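Ticket 900 - Basket handles keep coming off, bakery counter set
Status: Open, waiting for customer
Product: Grondico small slotted basket, pink, with clip-on handle
Opened by: Joanne Crabtree, Plisuvthorpe
Handled by: Sándor Pintér, Margit Illés

Joanne Crabtree, 09:12
We bought the counter set for our cake table in December: the baskets, the green trays and the round plates in yellow and pink. Trays and plates are fine. The clip-on handles on the baskets will not stay put. They hold when the basket is empty, then one side lets go as soon as there is any weight in it. Yesterday a basket of wrapped sponge squares went on the floor. I have pushed the clips in as hard as I can.

Sándor Pintér, 09:40
Thanks for the details. Could you tell me:
Which slots are the clips in, top row or lower?
Is there a number moulded on the inside of the handle?
Does it happen with all the baskets or only some?

Joanne Crabtree, 10:25
Top row, as on the leaflet. The number is 66. All of them do it, although one took longer than the rest. I tried the lower row as well and the handle then sits too low to get anything in or out.

Sándor Pintér, 10:51
66 is the handle for the older basket, which had a thin flat rim. Yours should have come with handle 72, which has a deeper hook. The 66 will click in but it only catches the edge of the slot. Please stop using the handles for now and lift the baskets by the rim.

I have asked the warehouse to check what went out with your order. Passing to Margit for the parts.

Margit Illés, 13:05
Checked with Boglárka Bíró in stores. One carton of 100 handles was labelled 72 and had 66 inside. The rest of that carton has been pulled. Replacements for Joanne are packed and will go with the afternoon collection.

Joanne, before fitting the new ones please look along the slots just under the rim. If any are split or have gone white at the corners, let me know and I will send a basket too. Does your basket match the one in the picture?

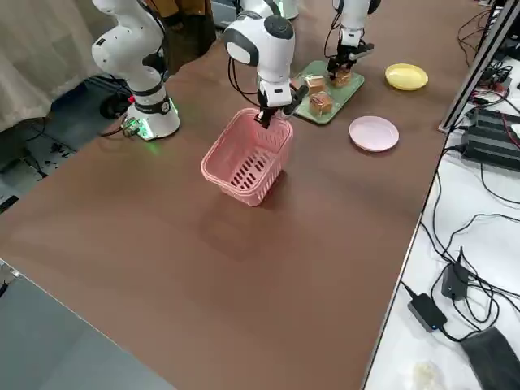
Slotted basket with thick rolled rim, no handle fitted. Green tray and yellow and pink plates also on the table.

Joanne Crabtree, 14:30
Yes, same basket, thick rim. I went over ours at the sink. One has a split at the corner of a slot, the others look all right. Can the old handles go in the ordinary recycling or do you want them back?

Margit Illés, 14:48
No need to return them. They are polypropylene, so check what your council takes. I have added one basket to the parcel.

To fit: hook one side in from the outside, top row, then flex the handle over and hook the other side. Load it on the table first and lift it a little way - if it holds there it is fitted properly.

Leaving this open until Joanne confirms.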